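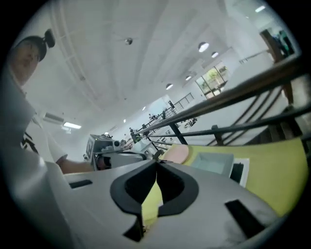

Notebook, November, mezzanine bench

Fingertip pads, second round

Started a little after nine. I wanted to settle the pad question before Vesela goes back to Osby, so today was all hand-held gripper, two sets of tips, same objects, same mat. Set A is the black rubber claw pair with the V notch. Set B is the flat Hájek pads we've been using since summer. Both go on the same gray body, and thank goodness for that, because swapping tips takes me a couple of minutes now and used to take me half the morning!

Objects for the day: the pink disc, the light blue tray, the card with the little black part on it, and the yellow piece, which everybody ends up picking first (me too).

Set A, 50 grasps. I like these a lot more than I expected to. The notch pulls round things toward the middle even when I come in crooked, and I come in crooked a lot. Yellow piece: no drops. The disc is another story – lying flat, it's so low that the claws want to close over the top of it, and I had to tip the gripper way over to get a tip under the rim. Three misses in a row doing that, then I got the knack, then I lost it again after lunch.

Set B, also 50. Better on the tray edge, clearly. Flat against flat, nothing rocks. Worse on anything round. The yellow piece spun out twice and Brynhildur went chasing after it both times, bless her.

Totals, both sets together: 86 clean, the rest dropped or missed. I'm not going to split that by object until I've gone back through the video, my tally marks got messy near the end.

Camera stuff

The wide view is great for knowing where you are and kind of lousy for seeing contact. With Set A on, the pads hide most of what they're holding. All I get through the notch is a sliver of yellow, and if the piece slides back I can't tell from the video. Set B leaves more of the object showing. Vilhjálmur thinks we should move the lens up some 19 mm and live with the extra wobble. I'd try a steeper tilt first, it's one screw.

Also, the ceiling lights on the right side come through very bright. Drilow's exposure lock helps, but you have to set it with the gripper already down over the mat. If you set it while you're pointing up at the rafters, the mat comes out like mud. Ask me how I know.

Controller

Ralard build from last month, no crashes. Grip width reading drifts a little when the body gets warm. I zeroed it between sets and wrote the offsets on the tape on the case.

To do

Cut a thinner lip on one pair of Set A and retry the disc.
Try the lens tilt before anyone drills anything.
Get Jovita to do a set. She's left-handed and I want to know if the body feels as lopsided to her as it does to me.
Free up space on the bench drive, 400 GB left and it goes fast.
Order more pad screws. I dropped one through the railing and I'm not going down there to look for it.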